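4.2 Patterned tableware and the portion-size claim 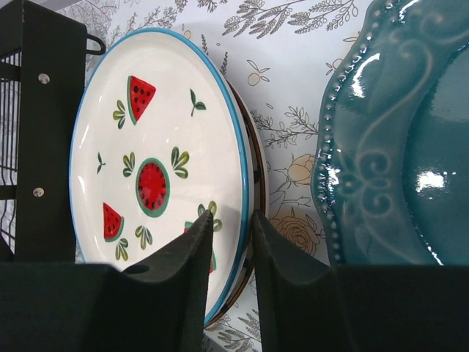
Figure 3. Decorated plate with watermelon motif and sky-blue rim, beside a black metal dish rack.

The idea that people eat less from a plate of a certain colour or pattern has had a long and comfortable life. It turns up in weight-loss leaflets, in hospital catering guides and on the packaging of the plates themselves. The version we were asked to look at goes further than most. It holds that a picture in the middle of a plate acts as a kind of boundary, so that the person serving stops when the picture is covered, and that a coloured rim makes the eating surface look smaller. Both claims are easy to state and, on the evidence we could find, hard to defend.

We begin with the rim. The argument rests on a well-known illusion in which a disc looks larger or smaller depending on the ring drawn round it. The illusion is real enough on paper, viewed from straight above, with nothing else on the page. A dinner table offers none of those conditions. The plate is seen at a slant, usually with a fork on it and a glass nearby, by somebody who is talking. Several of the studies that report an effect of rim width used photographs of plates, or asked people to judge the size of a printed circle, and then wrote in their closing pages as if supper had been served. We do not think a judgement about a circle can stand in for a helping of stew.

The rim is also rarely varied by itself. In the Rommont canteen trial, which is the one most often quoted to us by dietitians, the wide-rimmed plates were new and the narrow-rimmed plates were the old stock. They differed in weight, in depth and in the shade of white. The canteen changed its menu in December, halfway through, and the report deals with this in a footnote. A drop in food served was found, and the rim was given the credit. It may deserve some of it. The design gives us no way of saying how much.

The claim about a central picture is newer, and seems to have come from work with children. Lionel Gautier, who ran the first home trial at Grenow, proposed that a familiar picture of food would "set the size of the meal in the child's mind before the spoon arrives". This is a pleasing sentence, but it bundles together at least two separate ideas. One is that the picture marks out an area, in which case any picture of the same size would do, including a boat or a plain green dot. The other is that a picture of food makes people think about food, in which case it might just as well make them hungrier. The Grenow trial compared fruit plates with plain white ones and so cannot tell these apart. Nor can it rule out the simplest reading, which is that children given a plate with a picture on it like to keep the picture in view.

Plates like the one in Figure 3 show how loosely the word "pattern" has been used. A round cut watermelon sits in the middle, wedges of the same fruit and some foliage are placed elsewhere, and there is a blue rim as well. Is the boundary the round fruit, the whole decorated area or the rim? A server who stopped at the first would put down a very small meal. One who stopped at the last would fill the plate in the ordinary way. Any amount in between could be read as a success for the theory, and in the papers we reviewed it often was.

There is then the matter of who does the serving. At Grenow the food was put on the plate by a parent who had been told what the study was for. We raised this with the team and were told that parents had been asked to "serve as normal". We doubt that anybody can serve as normal with a kitchen scale on the worktop and a form to fill in afterwards. The Fleury group tried to get round this by having a cook serve behind a screen - a sensible step - but then let the children come back for more without weighing the second helping. Their main result is therefore about first helpings only. The abstract says "intake".

Our own attempt was modest and we do not want to oversell it. We recruited 41 households in Treltmont through a school newsletter. Each was lent a set of plain plates and a set of patterned plates of the same diameter and depth, and used one set and then the other in an order we chose by lot. The adults were told that we were testing how well the glaze stood up to washing. Leftovers went into a lidded tub, which we collected and weighed. Five households dropped out, most of them because of the tubs.

Among those who stayed, we found no steady difference in the amount eaten. Some households ate a little less from the patterned plates and others a little more, and the same household often switched direction from one week to the next. Adults left slightly more behind on the patterned set, but this was mostly due to one family's run of fish suppers, and it went away when we took them out. We report it with and without them in the appendix and leave readers to decide.

A null result in a small study does not settle much. The plates may have been too familiar in style to catch the eye, or the effect may exist only in young children, or only in the first few days. We did ask people at the end what they had noticed. Most could say which set they preferred, and a fair number could name the fruit. Hardly any had a view on how much they had been eating. One parent remarked that by the second week the pattern was "just what's under the pasta" - a fair description of how tableware spends most of its working life.

What bothers us more is the gap between the evidence and the advice built on it. Plates are cheap, and telling a worried parent to buy different ones does little direct harm. It does take up space in a short appointment, and it suggests that the trouble lies in the cupboard when it may lie in shift work, price or plain tiredness. We would like to see a trial in which the picture, the rim and the depth are changed one at a time, the server is kept in the dark, and second helpings go on the scale. Until then we see no grounds for including patterned plates in the guidance considered in Section 5.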